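Home | Stories | Poems | Archive | Submit | About

Print this page | E-mail this story

The Bread Bus

My grandmother left me her sourdough starter and a bus route. I mean that, it was in the will, right after the bit about the good towels. "The jar goes to my eldest grandchild, along with the number 4, which she should ride with it every April until one of them gives out." My mother read it aloud twice and then asked if anybody wanted more coffee.

So last April I got on the number 4 at Lasach with a jar in my lap.

If you don't know Lasach, it's the town at the bottom of the valley, and Lasen is the one at the top, and they have hated each other since somebody moved a bell. I've heard four versions of the bell story and I'm not going to give you any of them, because whichever one I pick I'll get letters. The number 4 goes from one to the other by way of every barn in between. It takes two hours. You could drive it in thirty minutes, but the will said bus.

I'd wrapped the jar in a dish towel (not one of the good ones, my cousin got those) and left the lid loose so it could breathe. The driver looked at it and said, "Is that alive?"

"Sort of," I said.

"Then it rides free. Pets ride free."

I sat right behind him, on the side with the view, because that was where my grandmother always sat. I'd been on this bus with her maybe a hundred times as a kid, and I'd always figured we were going to see her sister. We did see her sister. But we'd also get off halfway, at the Barkent mill, and she'd go in the side door and leave me on the wall with a pear, and come out ten minutes later with flour on her elbow and a look on her face that I took for indigestion. 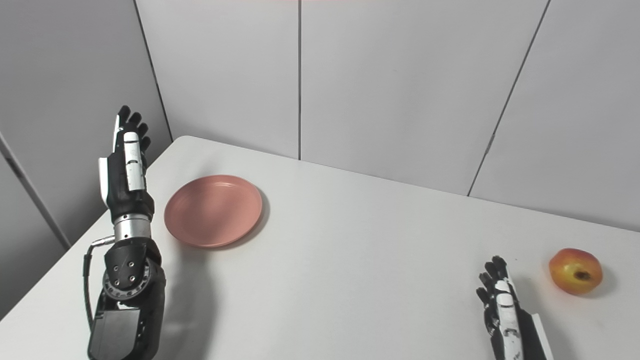
Anyway, the starter. By the second barn it had begun to climb. I'd fed it that morning like you're supposed to, flour and water, a good stir, and I guess the heater under the seat was doing it some good, because when I peeked under the towel it was right up at the rim and kind of shining at me. I pushed the lid down a little. It pushed back. A woman across the aisle with a crate of onions leaned over and said, "You want to let some of that out, honey," and she handed me an empty yogurt tub from her bag as if she carried one for exactly this. I spooned half of it in with my house key. She put the tub in with her onions and got off at the next stop, and I realized I'd just given away half my inheritance.

Well, it turned out fine, or it turned out the way it turned out. A stop later a man in rubber boots got on, sniffed, and sat down next to me. "That's the Lasach one," he said. He said it the way you'd say somebody's last name. "My wife has the Lasen one. More vinegar in it."

I told him it was my grandmother's.

"No," he said, pretty kindly. "It was the mill's. She used to bring it back up every spring, so they could keep it going."

And that was the first I'd heard of it. I asked him what he meant, and he told me, all in a rush, with his eyes on his stop coming up. The old Ndlovu bakery in Lasach used to share a starter with the mill, a little in each place in case one died. When the bakery closed she took the Lasach half home. Every April she carried some up and carried some back. She'd never said a word about it. She'd said we were going to see her sister!

He pulled the cord and got off, and I sat there holding the jar with both hands.

The mill closed in 2000. I knew that, everybody knew that, there's a sign. But I rang the bell for Barkent anyway, and I got down, and the bus sighed and went on up the hill without me. The wall was still there, and a good deal lower than I remembered. I sat on it. I hadn't thought to bring a pear.

The side door was painted green now. I'd made up my mind to look at it for a while and then catch the next one up, and I'd gotten as far as checking the timetable on my phone when it opened, and a girl came out to shake a rug. She was ten or so. She looked at me and she looked at the towel.

"Are you early or are you late?" she said.

I said I thought I was probably late.

She went back in and yelled something up the stairs, and I heard feet, and then a drawer, and then a lot of glass knocking together. When she came out again she had a jar, an old one with a wire clip, washed so clean it squeaked in her hand. She set it down on the wall beside me and held out a spoon.

"Mom says half," she said. "And do you want to come in, or do you want to sit out here like the other lady?"

Print this page | E-mail this story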